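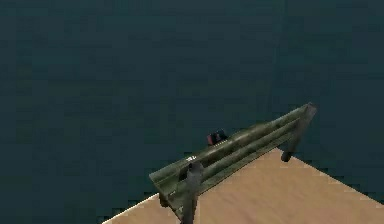 Torunn Lindqvist
Product Support, Drudura

Drudura Bench Cell 88 — simulation package with setup and care notes

Teach the cell on screen first, then go out and touch the real one. Most of the trouble calls we get come from people who did it the other way around.

What you get: the cell model with green slatted bench, tan surface, plain teal backdrop. Small red and black part for placing practice. Controller profile. Calibration sheet, one page, print it. Arm sold separately.

Part number 561. Ships as a download plus a license card. Keep the card, we need the number off it if you call.

Setup

Load the cell file before the arm file. Other order works too but you get the base frame at zero and have to move it by hand, which is slow.

Set units to millimeters. Check it twice. Then set the base offset from your calibration sheet, NOT from the sticker on the arm. The sticker is the factory number and it's wrong the minute somebody bolts the base down.

Run the homing routine at 5 percent speed. Let it finish. If it stops with a joint limit warning, clear it, jog the wrist back a little, and home again. Don't raise the limit to make the warning go away.

Teach the bench with three points on the top slats. Pick the crests, not the grooves — a point taught in a groove will tilt the whole work plane and every pick after that comes in low.
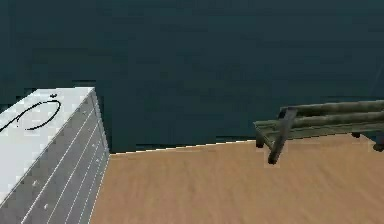
Can I run the real arm off the same program I taught in the model?
Once the base offset matches and you've done a slow dry run with no part, the program will carry over. Expect to touch up the pick points a bit.

Looking after it

Wipe the joint covers weekly, dry cloth. No solvent on the seals.

Every 50 hours of run time: check the base bolts, check the cable at the elbow, re-run homing and compare with your last numbers. Write them down somewhere, a notebook is fine. If joint two has drifted, do the bolts first before you recalibrate anything.

Belt on joint four is a wear part. Squeal on slow moves means its time. Iltport stocks the belt and the tensioner. Thaddeus Szabo on our bench does the swap if you don't want to, send the wrist only and leave the gripper off.

Backups — save the controller profile after any change and keep the old one. The June update renames the profile folder so look for both names when you restore.

Orders and repair bookings go to Ga-eun Jang at the Clerley office. Have your license number and controller version redy when you call.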